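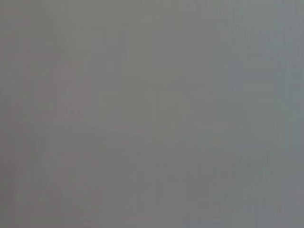 4.3 Checking the wrist view before recording

Do this at the start of every session and again after any change to the gripper. The Skullus scripts will record whatever the wrist camera sends, including a grey blur with nothing sharp in it.

1. Home the arm and open the gripper fully.
2. Start the live view and set the exposure to 2000.
3. Place the printed target flat on the bench, 300 mm below the lens.
4. Turn the focus ring until the thin lines on the target separate, then lock it.
5. Read the sharpness score in the corner of the live view. It should be above 438.
6. Save one still as the session reference.

Note: A plain surface close to the lens gives a low score even when focus is right. Raise the arm and read it again before touching the ring.

Caution: Keep hands clear of the fingers while the arm is powered — the live view does not stop motion.

Frames that score too low are left out of training but kept on disk. In Drahomíra Vaněk's tests, policies trained on about 1000 filtered demonstrations grasped more reliably than those trained on the unfiltered set. The threshold is stored in the Bestel settings file and can be changed per task.

3 comments
12 shares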